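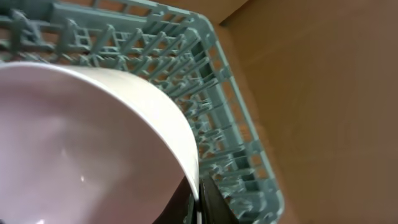

A Tuesday at the Filtatwood pottery open day

Home Days Out Markets Recipes Contact

Search this blog Go

Posted in December by the Jidwood Rambler

I'd been meaning to go to Filtatwood for ages, and the pottery opens its doors so rarely that I booked the day off work (worth it!). You park in the field behind the chapel and follow the chalk arrows down the lane. Entry was £2, and that got me a mug of tea as well.

The tour starts in the clay store, which is freezing, so keep your coat on. Our guide said the first kiln went up in 1814 and the roof has leaked ever since. The glaze firing goes up to 1171 degrees and they won't open the door until the next day, however much the visitors beg – and we did beg a bit.

I had a go on the wheel and made something between an ashtray and a hat. Then on to the shop, where I spent £18 on a jug from the Fanaveo range and came very close to buying the matching plates.

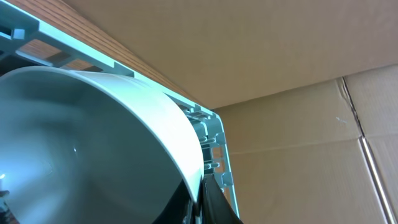
Pale bowl, pale green rack

The cafe, Tello, is across the yard and does a lovely leek soup. Get there before noon or the cheese scones will have gone. The last bus back to Jidwood leaves at ten past four.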